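手持ちグリッパーを自作したときのコツ、忘れないうちに書いておきます

前の記事で「そのうち工作のほうも書きます」と言ったきり、すっかり間が空いてしまいました。すみません! 冬のあいだ共同工房のTavleyに通ってちまちま作っていた、手で握って使うグリッパーの話です。布をつまんで動かす練習がしたくて、両手分で2本。図面の元はWenjie Dengさんに見せてもらったリンク機構で、そこから自分の手に合うようにあちこち変えました。

まず材料費ですが、最初の1本でねじやピンを買い直しまくったので、2本目のほうがずっと安く済みました。同じ部品は最初から2本分そろえておくのがおすすめです。送料がばかになりません(わたしは小分けに注文して泣きました)。

リンクの穴あけは、左右を重ねてクランプで留めて、いっぺんにやってしまうのが楽です。別々にあけると、ほんの少しのずれでも指先まで行くとかなり大きくなって、閉じたときに片方だけ先に当たるんですよね。わたしは12月に一度これをやらかして、リンクを全部作り直しました。重ねてあけるようになってからは、やすりの出番もほとんどありません。

ピンはきつめに入れたくなりますが、手で押して軽く回るくらいがちょうどいいです。きついまま組むと、握るたびに指が疲れます。逆にゆるすぎると指先がふらふらして、薄い布の端がうまく拾えません。組む前にピンを1本ずつ穴に通して、くるくる回してみてください。引っかかる穴があれば、細い丸棒に紙やすりを巻いて、さっと2、3回なでるだけで変わります。

練習の場所は寝室のベッドにしています。机の上だと布が滑って逃げるのに、毛布の上だとほどよく止まってくれるんです。高さも腰にやさしい!
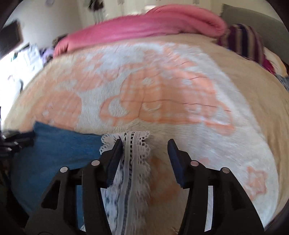
パッドは何種類か試して、いまは細かい溝のあるものに落ち着きました。つるつるのゴムだと、コットンはいけても裏地みたいな生地でするっと抜けます。貼るときは両面テープだけで済ませず、端に接着剤をちょんと足しておくと長持ちします。接着剤はOdoiの店で買った小さいチューブのもので、乾くまで待つのが嫌いなわたしでも、これだけは一晩置きます。汚れたら水拭きで十分。溝にたまった毛布の毛は、古い歯ブラシでこするとよく取れます。

それから開き幅。最初は欲張って大きく開くようにしたら、握りこむ距離が長くなって、10分もすると手のひらがつりそうになりました。最終的に70ミリで止まるようにストッパーを入れたら、ぐっと楽になりました。服のわきの縫い目や襟をつまむくらいなら困りません。

重さも測ってあります。1本で397グラム。数字だけ見ると軽そうなのに、腕を伸ばして持つとけっこう来ます。重心を手元に寄せたくて、グリップの中に余ったナットを詰めたこともあるんですが、重くなっただけでした……。結局、外側のリンクに三角の穴をあけて先のほうを軽くするのがいちばん効きました。角は丸めておくと、布のほつれが引っかかりにくいです。

畳む練習をするときは、両手とも開いた状態から始めて、利き手でないほうを先に置くとやりやすいです。押さえる役と動かす役を決めておく感じですね。両方で同時に引っぱると、生地が斜めに伸びてしわだらけになります。レースや縁飾りのついた服は、飾りをじかに挟まず、少し内側の布をつまんであげてください。一度お気に入りの襟をぴっと引っかけて、しばらく落ち込みました。
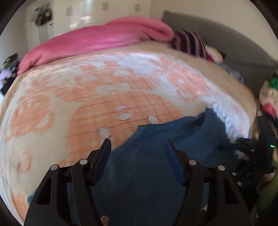

お手入れと保管

使い終わったら、まず指を開いたままにしておきます。閉じてしまうとパッド同士がくっついて、次に開くときに端からはがれてくることがあるからです。わたしは壁のフックに、開いた形のまま引っかけています。

ピンの油は、月に一度、つまようじの先につけて一滴だけ。スプレーで吹くとパッドまで飛んで滑るし、布に染みができます。さした後は、いらないタオルを何度かつまんで余分な油を吸わせてから練習に戻ると安心です。

止め輪はよくなくします。床に落ちると見つかりません。分解は浅い箱のふたの中でやって、予備を8個くらい小袋に入れておくといいですよ。小袋には径を書いておくこと。うちの引き出しには、何用だったかわからない輪っかの袋がもう3つあります。

保管ケースはFlolterの工具箱を使っていますが、深さがあれば何でもいけます。仕切りはスポンジをカッターで切っただけ。長く置くなら電池で動く部品は抜いておいてください。

次はグリップの握り部分をもう少し細くする予定です。手の小さい人に貸したら「太い!」と言われてしまったので、いま粘土で型をとって形を探っています。いい太さが見つかったら、寸法も載せますね。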